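Chapter 7
Buying a Robot That Takes Things Apart

Objectives

After working through this chapter you should be able to:
read a supplier's quotation for a disassembly cell and find the sentence that costs the most;
tell a cycle time from a wish;
draw up an acceptance test that both sides will sign.

7.1 The brochure and the bench

Most of this book so far has dealt with robots that put things together. Assembly is a polite business. The parts arrive clean, in trays, facing the right way, and they were drawn by people who wanted them to fit. Disassembly gets whatever comes through the door. A desktop computer at the end of its working life has dust in it, a screw missing, and cables routed by someone in a hurry to get to lunch.

Suppliers know this, and price accordingly. The kit we follow through this chapter is the Korkik Troretti, an arm, a gripper, a camera for the wrist and a software licence, sold as a package to firms that strip old office machines for parts. The brochure describes it as "ready on arrival". The quotation, which was written by a different department, allows 13 days for setting up.

Our buyer is Mudley, a repair and resale firm with 40 staff and one good workbench. Its operations manager, Han-gyeol Um, had a simple wish: drives out, cables saved, cases stacked. She had also been sold a label printer in March that still does not print labels, and so came to the matter in a careful frame of mind.

7.2 What "handles cables" means

The phrase appears four times in the Troretti literature and is never defined. Ha-rang Song, the engineer Mudley hired to look over the offer, underlined it each time and wrote the same question in the margin: which cables, and held by whom?

It is a fair question. A flat ribbon lying loose is one job. A power lead that shares its space with a dozen others, and has to be eased off a connector without taking its neighbours along, is another. Song's first draft of the acceptance test therefore listed every kind of connector in the machine, and the list ran to two pages. Korkik's reply ran to one line, asking whether the customer would consider fewer connectors.

The work takes place inside an open desktop case, with the gripper close to its wiring and metalwork.
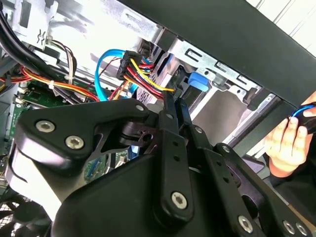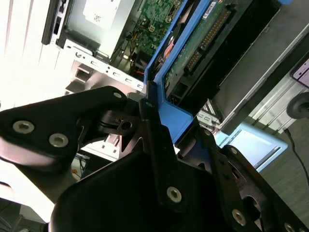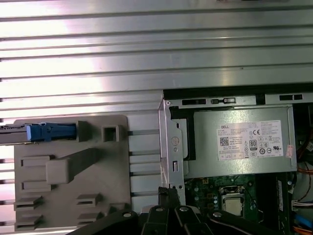

The final agreement settled on 37 machines, chosen by Mudley from its own shelves, with no more than 10 calls for human help across the lot. Korkik had proposed choosing the machines itself. Students should pause over that offer, generous as it sounds, and work out who would have been doing the favour.

Note also what the agreement leaves out. It says nothing of how long a person may spend helping once called, and a call can last until teatime. Section 7.3 takes up this gap, and compares Korkik's terms with those of its rival Evangelista, whose contract defines "help" over six paragraphs and then excludes it from the warranty.

Terms to know before going on: acceptance test, assisted cycle, fixture, intervention rate, ready on arrival (see also: optimism).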